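In Praise of the Slow Second Episode
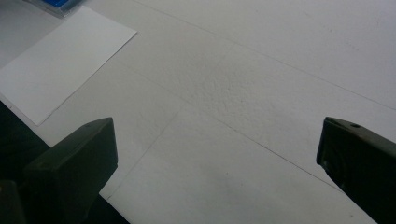 A pale white surface with a sheet of white paper or card on it.

I have been rewatching Liltside, all 40 episodes of it, with my friend Adhiambo Kinyua, and we have fallen out (fondly, over a great deal of tea) about the second one. She would skip it. I think it's the best thing in the whole first series, and I'm afraid I went on about it for most of an evening.

Hardly anything happens, I grant you. The ghosts have only just moved into the boarding house, and you'd expect some wailing, but what we get is Negri trying to work out whether she can still carry a tray up the stairs. She goes up and down three times! The landlord never looks round. I found that far sadder than the big fire in the finale, which everyone goes on about and which, for my money, could have lost ten minutes.

What does bother me is the rule about doors. If a ghost can't open one in episode two, I'd like to know how Negri gets into the locked pantry later on, and "she was upset" won't quite do for me. Adhiambo says I worry too much about hinges, and she may be right.

Still, I do wish more programmes would let their dead people potter about for a bit before the plot comes to fetch them. We start the second series in August, and I have been told firmly that I may pause it only twice an episode.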